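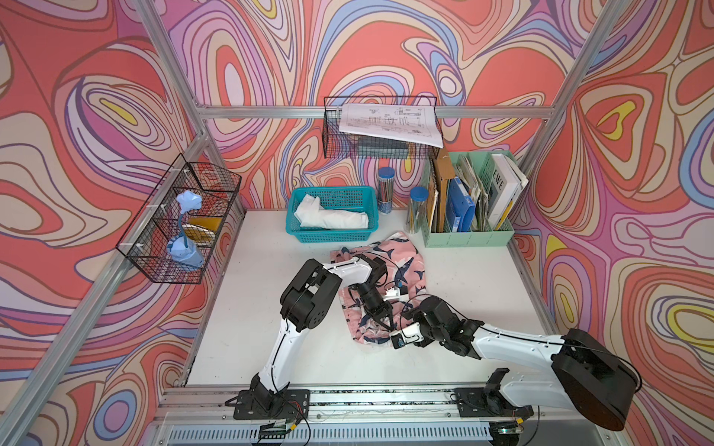

Trisurthorpe Bench

Print this article | E-mail this article

The Trisurthorpe Bench is a two-armed tabletop robot kit sold by Fasa for practice with soft goods, mostly small items of clothing. It went on sale in June as a set of parts: two arms, a mounting rail, an aluminum booth frame and printed wall panels. Software is licensed separately. The seller describes the Bench as "laundry-ready," a phrase that has drawn complaints from buyers and is not defined anywhere in the manual.

Design

Both arms are fixed to one rail at the front of the table and reach inward over a white work surface. The links are white and the joint housings black, with thin cables running along the outside of each arm from base to gripper. Walls close off the other three sides. Buyers may use the patterned panels, a swirl print in coral, lavender and blue, or leave the walls plain. Fasa says the busy print makes the software better at telling cloth from background. It has published no comparison with plain walls, and the panels are an extra charge.

Wire baskets can be tied to the frame to hold desk clutter, and shelf items such as pencil jars and file organizers may be left along the back wall. The manual recommends this as a way to make the booth more like a home. A home would also have the clutter in the way, which the recommended layout avoids by keeping it all at the back.

Claims and testing

The sales sheet promises up to 400 garments between services. The figure comes from the seller's own log, and the log does not say what counts as a finished garment. Spahić, a small test shop, ran 500 attempts with children's clothing and reported that the result depended heavily on how the item was lying when the arms began. Flat items went well. Crumpled ones often needed a person to reach in and start them over.
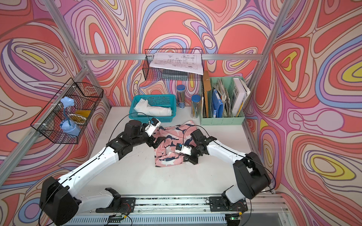 Spahić also noted that small prints and thin fabric made it hard to judge from the log alone whether a garment had been folded or only moved. Fasa replied that the test used an early software version. The shop offered to repeat the work with the current one, and no second report has appeared.

Price and support

The basic kit lists at $1194. That covers the arms, rail and frame, but leaves out the panels, the wrist camera and the software license, without which the arms can only be moved by hand control. Support is handled by Bridness, whose contract covers motors and joints and excludes cables. Cables run outside the links on both arms, so the exclusion matters more than its place in the small print suggests.

Last edited Dec 30, 2025

Print this article | E-mail this article

Reader comments (3)

foldedtwice: We have had ours since the summer. Arms are fine. The software forgets its settings after every update and Bridness says to call Fasa, Fasa says to call Bridness.

mill_lane: The article is too hard on the panels. Mine does worse with them off. I only tried it for an afternoon though.

R.T.: Does anyone know if the license moves with the kit if you buy it used? Seller is asking half price and won't say.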